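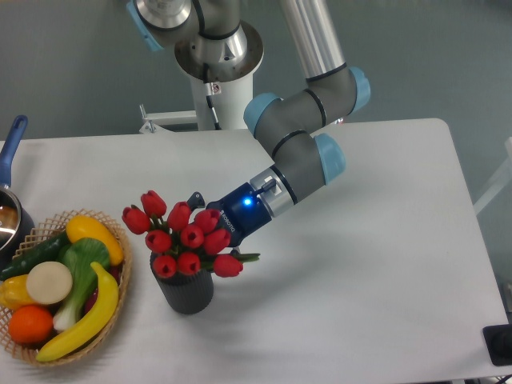 Rultton Gonus arm controller, four months in
Reviewed by Yvonne Fairclough
3 out of 5

I bought the Gonus controller to replace an aging teach pendant on our six-day-a-week demo cell. It is a software and control box package that plans paths for a small arm and gripper. Price was $3,672 plus $400 for the first year of support.

Setup took one morning. The software found the arm on the first try and the gripper on the second, after Cillian Kinsella swapped a network cable. Path planning is quick, and the screen is easy to read from the far side of the table. For picking fruit and vegetables out of a basket it has been fine.

The fault showed up in the flower routine. The arm is meant to come down over a vase, stop above the tulips, close on one stem and lift. On a Tuesday in December the controller lost its connection to the gripper during the approach. I expected a stop. The arm kept going along the old path with the fingers open, pushed through the blooms and knocked the vase onto its side. It stopped only when the force limit tripped against the tabletop.

No one was hurt. Graham Hulme had been reaching in to straighten the vase a minute earlier, and we had the speed turned down, but I still count this as a safety problem and reported it that way.

The log gave error 208, which the manual lists as "tool timeout, informational." It should not be informational. A controller that can't tell whether its gripper is open or closed has no business carrying on with a move. The setting that changes this is called Tool Loss Action. It is on page 3 of the advanced menu and ships set to Continue. Change it to Protective Stop before you run anything.

Support was decent. Arsalan Janjua called back the same afternoon, asked for the log and reproduced the fault on his end. The update, build 877, arrived nine days later and makes Protective Stop the default on new installs only. If you upgrade an existing box, it keeps your old setting without any warning on screen.

Since then we have pulled the gripper connection on purpose at the start of each week, with everyone behind the line. The arm has stopped every time. Recovery is slow, though. You have to clear the fault, re-home the gripper and reload the program from the top.

Good: fast planning, clear screen, support that answers the phone.
Bad: unsafe default, poor manual, slow restart after a stop.

I am keeping it. I would not put it in a cell where people reach in between cycles until you have checked that setting and tested it yourself.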